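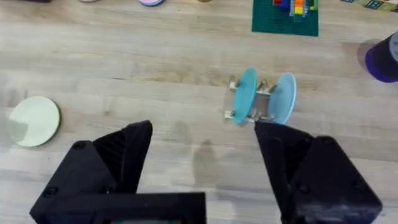
Teaching the arm to pick up a spool

I've been driving the gripper by hand for most of September and I'm still grinning every time I sit down to it! The job sounds tiny: get the fingers over a spool with two blue discs, close on it, lift, put it down somewhere else on the table. Then do it again, because Osent (my name for the whole setup, arm and laptop and all) learns from my recordings and needs plenty of them.

My target is 100 good runs for this one object. The first seven went in the bin. I was coming in far too fast and correcting at the last moment, and all that wobble gets copied faithfully. Man-lok Leung told me to open the fingers wide, stop short, line up the hub, then go – and my runs have been heaps smoother ever since.

A spool on its side is a lovely awkward thing. Do you grab across both discs, or go for the hub between them? I've settled on the hub, and I stick to it, as mixing the two styles in one batch made the replay dither halfway.

I've also stopped tidying the table between runs. The mint-green disc stays out, and so do the toy bricks up the back on their cutting mat. I want it to find the spool with other colours about.

Next up is the same task with the spool turned three different ways. I'll post the replays once they're trained.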